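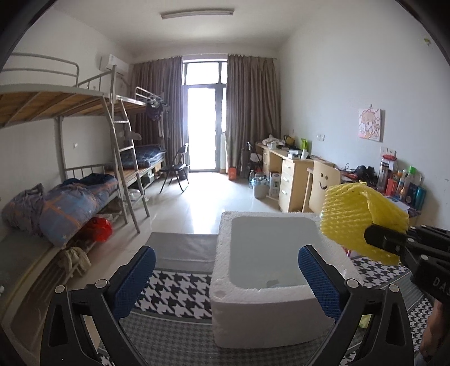 Octavio Huanca 留言说,他用 Skeritz 打完了一整篇会议记录,全程手机横放在茶杯旁边,没有开过笔记本电脑,唯一要适应的是右边那个偏窄的回车键,头两天老是按到引号上去。

产品 > 手机配件 > 键盘 > Skeritz 折叠蓝牙键盘

Skeritz 折叠蓝牙键盘
Plurelside 出品

谢谢 Octavio,回车键的事我们收到了很多次,下面会专门讲。先说说这把键盘。

Skeritz 是给手机和小平板配的折叠键盘,合起来能塞进外套口袋,打开以后字母键的间距和普通笔记本电脑一样。我们做它的念头很简单:手机早就能写邮件、改文档、查资料、远程登录服务器了,屏幕也够看,可是一弹出虚拟键盘就剩下半截屏幕,写长一点的东西特别憋屈。第一台样机接上手机那天,我们几个人轮流拿它写东西,谁都舍不得放下(Hoi-yan Chiu 拿它写完了当月的报销说明,这大概是她写得最长的一份)。

整机重 300 克,包括可拆的手机支架。只带键盘、把支架留在家里会更轻,不过我们自己出门几乎都会带上支架,在咖啡馆的小圆桌上它实在太好用了。

键盘手感

按键用的是剪刀脚结构,键程比我们上一代 Lunby 深一点点,按到底的时候有一个很清楚的段落。Lunby 的老用户常说它打起来像敲桌面,这回真的不一样了!键帽表面做了细磨砂,手指干的时候不打滑,夏天出汗也不会黏。声音偏闷,在图书馆里打字应该不会招人回头看,不过空格键比其他键响一些,这一点我们还在调。

折叠的位置在 T、G、B 和 Y、H、N 之间。折叠键盘最怕的就是中缝,很多产品为了省地方,把 B 键削掉一角,或者把空格键拆得特别开。我们的空格键分成左右两段,中间的缝很窄,用拇指按哪一边都行。习惯用左手食指按 B 的人会完全无感,习惯用右手食指按 B 的人需要伸过中缝,头几天会有点别扭。

再说回车键。为了把整排收进折叠后的宽度里,回车键比标准尺寸窄,引号键紧挨在它左边。九月的固件更新加了一个选项,可以把引号键和分号键的上层功能对调,误触会少很多。打开方法是按住 Fn 再按引号键,指示灯闪一下就好了。想改回来,再按一次。

输入法和中英切换

这部分我们花的时间最多,也最想多说几句。市面上大多数外接键盘默认只管英文,接到手机上打中文的时候,候选词要伸手去屏幕上点,打一句抬一次手,还不如直接用手机。Skeritz 的数字排可以直接选候选词,翻页用逗号左右的两个键,这些在常见的拼音、仓颉、注音输入法里都能用。左下角有一个单独的语言键,短按在中英文之间切换,长按调出系统的输入法列表。

Lai-ching Yu 平时用仓颉,测试期间她把所有字根都过了一遍,还顺手提了一个我们之前完全没想到的要求:字根印刷版。现在下单的时候可以选三种键帽印刷,分别是纯英文、英文加注音、英文加仓颉字根。印刷在键帽右下角,颜色比英文字母浅一级,不用的人看久了也不会觉得乱。

有一种情况要提前知道:部分手机在接上外接键盘之后会自动换成系统自带的输入法,需要到设置里的“实体键盘”一项手动改回来。各家手机菜单的名字不太一样,有的叫“物理键盘”,有的藏在“更多连接”下面。改过一次之后,手机一般会记住,系统大版本升级之后可能要再改一次。

连接

可以同时记住三台设备,用 Fn 加数字键 1、2、3 切换。我们自己的用法是 1 号接手机,2 号接平板,3 号留给临时要用的设备,比如家里的电视。打开键盘就自动开机,合上就自动断开,没有单独的电源开关,所以不会出现键盘在包里自己乱按、把手机吵醒的事。

首次配对的步骤:

打开键盘,按住 Fn 和数字 1,直到蓝灯快闪。
在手机的蓝牙列表里找到 Skeritz。
手机上会出现一串数字,在键盘上照着输入,按回车。
蓝灯常亮后熄灭,配对完成。

如果列表里出现两个 Skeritz,多半是以前配过对又删掉的旧记录,把手机蓝牙关掉再打开就会清掉。旧款手机也能连,只是切换设备的时候反应会慢一拍。

也可以用线直接接,USB-C 对 USB-C,插上就能打,蓝牙会自动关闭。在不方便开无线的地方,或者给电脑装系统的时候特别省事。线要自己备一条支持数据传输的,随盒附的那条短线两种功能都有。

电池和充电

内置 400 毫安时锂电池,充满以后最多可用 14 天,按每天写几封邮件加一点笔记的用量算。拿它整天写稿子的话,天数会明显变短。Man-lok Liao 是我们见过用得最凶的一位,他在火车上来回赶稿,一个星期充一次。从空电充到满要两小时,充电的时候照常能用。

电量低的时候语言键上方的小灯会变成橙色,这时候还能撑完手头这篇东西,不必马上找插座。想查剩余电量,按 Fn 加 B,灯闪得越多代表电越多。多数手机在蓝牙列表里也会显示百分比,两边的数字偶尔会差一格,以键盘灯为准。

没有背光。这件事我们讨论了很久,也做过带背光的样机,灯一开,电池两三天就见底,厚度也要加上去。最后我们选了轻薄。如果你经常在关灯的房间里写东西,这把键盘可能不太适合你,先跟朋友借一把试试再决定也好。

外壳和支架

外壳是铝合金上盖加一层织物贴面,有深灰和暖灰两种颜色。织物贴面摸着很舒服,咖啡洒上去要尽快用湿布按干,不要来回搓。转轴是我们跟做工具箱铰链的 Tang 一起改的,打开到底有一个很轻的卡位,放在膝盖上打字也不会自己往中间折。样机阶段的转轴太紧,要用两只手才能掰开,现在一只手就行,Hok-lam Ko 每次在会上都要当众演示一下单手开合,我们已经看得很熟了。

支架是独立的一小块,平时吸在键盘背面。手机横放竖放都可以,戴着保护壳也放得下,特别厚的防摔壳要取下来。小平板可以横放,大尺寸平板会往后倒,请另外配支架。有人问能不能把支架和键盘固定成一体,像小电脑那样端着走,目前不行,我们自己更喜欢分开摆,屏幕可以放远一点,脖子轻松很多。

常用快捷键

Fn + 左箭头:回到行首
Fn + 右箭头:跳到行尾
Fn + 空格:播放或暂停
Fn + 退格:向后删除
Fn + S:呼出系统搜索
Fn + 引号:对调引号与分号的上层功能
Fn + B:查看电量

系统搜索那个键是我们的最爱!打开键盘,按一下,打几个字就能找到应用、联系人或者上周的那封邮件,手完全不用离开键盘。在个别手机上,这个键会打开语音助手,可以在 Plurelside 的设置程序里改成别的功能。设置程序不装也没关系,键盘所有基本功能都能用,它只用来改键和更新固件,不需要注册账号。

盒子里有什么

Skeritz 键盘一把
可拆手机支架一个
USB-C 短线一条
收纳布袋一个
中英文说明卡一张

用户留言选登

Hoi-yan 转来一位读者的信,问能不能接学校机房的旧电脑。可以的,旧电脑没有 USB-C 口的话,用一个转接头就行,不需要驱动。开机进设置界面的时候也认得到。

另一位用户把它和电子墨水平板配在一起写小说,说屏幕刷新慢一点,刚好逼着自己别老是回头改。墨水屏我们内部测试得不多,能连上,打快了屏幕会追不上手,等停下来字就都出来了。

还有人问有没有左手数字区的版本。没有,折叠以后实在放不下,我们画过草图,画完键盘就变成一块砖了。

保修与维修

保修两年,电池也算在内。键帽可以单独更换,换之前请看清楚说明卡背面的图,键帽要从下沿轻轻往上撬,从上沿撬容易把卡扣弄断。空格键和语言键的卡扣方向跟别的键相反。转轴松动请寄回来,我们来调,自己拧螺丝容易把排线夹住。

织物贴面用久了边缘会起毛,这属于正常磨损,想换新的可以买贴面自己贴,旧的用吹风机热一下就能揭下来。

供货情况

深灰色三种印刷都有现货。暖灰色的仓颉字根版首批 300 把已经订完,下一批到货以后会在这一页更新。之前登记过的朋友会按登记的先后收到邮件,不用重复登记。

本页更新于 13/12/2020,固件说明已按最新版本修改。

本网站使用 Cookie 记住您的语言和购物车内容。继续浏览即表示您同意我们使用 Cookie。 接受 | 管理设置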